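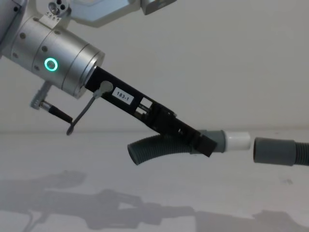

Hose work, bench 2, March 11, 2018. Second session on the corrugated drain hose from Skarska. The February lengths all went back because the cuffs let go of the corrugations under a straight pull, and the replacement stock is supposed to have a deeper root between the ribs. Handling is the first thing to settle with any corrugated hose, as the wall flattens between ribs if it is held too tightly and the whole piece walks if it is not. Pieces handled by hand get an H.

Cutting. All lengths cut to 700 mm, measured relaxed on the bench. Do not measure hanging. The hose stretches under its own weight and the February figures were muddled by this. Cut in the root, never on the crown. A crown cut leaves a lip which folds under when the cuff goes on, and the fold feels like a good fit until it is pulled. Nadiia Semeniuk's trick of wrapping a strip of masking tape in the root as a guide works well with the Stanley knife and badly with the hacksaw, which clogs.

Cuffs. Two types on the shelf, Vesmont (push-on, soft) and Maksymiv (screw-on, hard). The Vesmont goes on dry. The Maksymiv wants a wipe of soapy water or it picks up the first rib and cross-threads. Leave it overnight before pulling. I did not do this with the first piece and have struck the result out.

Pull test. Straight pull, hanging weight, cuff clamped at the top.
Vesmont: held at 44 N, slipped one rib at 200 N, no tearing.
Maksymiv: held at 44 N, held at 200 N, slight whitening at the thread start.
Both better than February. The slip on the Vesmont is clean and it pushes back on, but I would not sign it off for anything that gets dragged.

Bend. Wound each piece once round the offcut of soil pipe and let go. No kinks. The hose keeps a set afterwards and needs to be laid straight under the batten before it is measured again. Pieces stored coiled in the Javeo crate have a permanent curve and should not be mixed with the straight ones. I have moved them to the bottom shelf.

Query for Nadiia: did Skarska confirm the wall thickness, or are we still going by the old sheet? My calliper readings are no use on the crown, the jaws squash it. A ball-end micrometer would do it if the one from the other shop is back.

To do:
Repeat the 200 N pull on the Vesmont with a hose clip over the cuff.
Side pull, both types.
New blades.
Label the H pieces at the cuff end, the tape comes off the ribs.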